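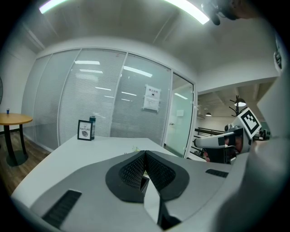

The little card on the white table, by the glass.

The Honik Line

My aunt left me a hill railway. Well, a share in one! One share out of 900, with a certificate in a cardboard tube and a letter saying that holders could ride the Honik Line free, in any weather, for as long as they lived. I had never heard of the Honik Line. I had to look it up on the big map at the library, and there it was, a thread of black ink climbing out of Umali and stopping at a place called Bistlow, where the contour lines were packed so tight they looked like a thumbprint.

I went in June. I took my good boots, a flask, two cheese rolls and the tube.

Umali station was a green shed with a bench on each side of it, so you could choose between sun and shade. The woman in the ticket window unrolled my certificate, held down the corners with her stapler and her mug, and read every word of it. Then she came out through the side door and shook my hand.

"We don't get many of these," she said. "You'll want the left-hand side going up. Right-hand side coming down. If they offer you the footplate at Flimov, say yes."

I asked what happened at Flimov.

"Water," she said, and went back in to sell a ticket to a man with a dog.

There were two carriages, painted the red of old post office vans, and an engine so small I wanted to pat it. I did pat it, on the way past, and burned two fingers. I sat on the left with my fingers wrapped round the cold end of a cheese roll. Off we went with a great jerk that sent the dog sliding down the aisle on its bottom, looking quite pleased.

Oh, but it was lovely! I had been on trains all my life and never once been on one that was trying so hard. You could feel it in the seat. On the flat it trotted, and at the first bank it put its head down and pulled, and the whole carriage leaned into it, the man and the dog and two schoolgirls with a cello and me, all of us tipping forward as if that would help. Foxgloves went by at walking pace. I could have leaned out and picked them (there was a sign asking you not to).

We crossed a stream, then the same stream again higher up, then again, until I began to feel we were old friends. At a farm crossing a boy held up a basket and the guard leaned down from the step and took it without the train stopping. It had eggs in it. The guard walked the length of the carriage holding it level, like someone carrying a sleeping baby through a party.

"For Bistlow," he said, when he saw me looking. "Every trip since my dad's time."

"Have they never broken?"

"Once," he said, and his face told me not to go on.

Flimov was a tank on stilts and a platform the length of a garden path. The engine drank. It took ages and made a noise like a bath running in the next house. Everybody got out to stretch, and the schoolgirls sat on the cello case and ate crisps, and I walked up to the front with the tube under my arm, feeling shy. The driver was up on top with one hand on the leather hose. She had a grey plait tucked down the back of her overalls.

"You'll be the share," she said. So the ticket window had telephoned ahead.

"I'm the share," I said.

"Your aunt had that corner." She pointed with her boot at a spot beside the coal. "She never sat down once. Sang, mostly. Can you sing?"

I can't, and I told her so.

"Neither could she. Up you get."

I had known my aunt as a person who sent book tokens and ironed her tea towels. She had a cough sweet tin for buttons and another for cough sweets. She never said a word about trains. I stood in her corner with my shoulder against warm iron and tried to imagine her there, black to the elbows, bawling out hymns over the racket. And then the driver opened the regulator and I stopped having to imagine it, for I was bawling too! I don't remember deciding to. The noise was so huge that there was a sort of hole in the middle of it just the size of a voice, and it seemed rude to leave it empty. I gave it the only song I know all the way through, a skipping rhyme about a goose.

The driver joined in on the second verse. She knew different words.

Above Flimov the trees gave up and the hill was all grass and larks. We went round a bend so sharp that I could look back and see the guard in the second carriage, still standing, still holding the eggs. Cloud came down to the chimney, and the steam went up into it, and I couldn't have told you where one stopped. Then we were through, into plain hard sunshine, with the valley gone under white wool behind us and the last signal dropping its arm to let us in.

There is a plate on the wall at Bistlow that says 2595 feet. Under it stood an old man in an apron with his hands already out. The guard stepped down and gave him the basket, and he lifted the cloth and went through them one at a time with his finger.

"All well," he said.

I had two fried, on toast, at the table by his kitchen door, with soot still on my face. They were the best eggs I have ever had. There was an hour until the train went down, and I spent most of it learning the driver's words to the one about the goose, which are a good deal ruder than mine, and which my aunt, I'm told, had made up herself.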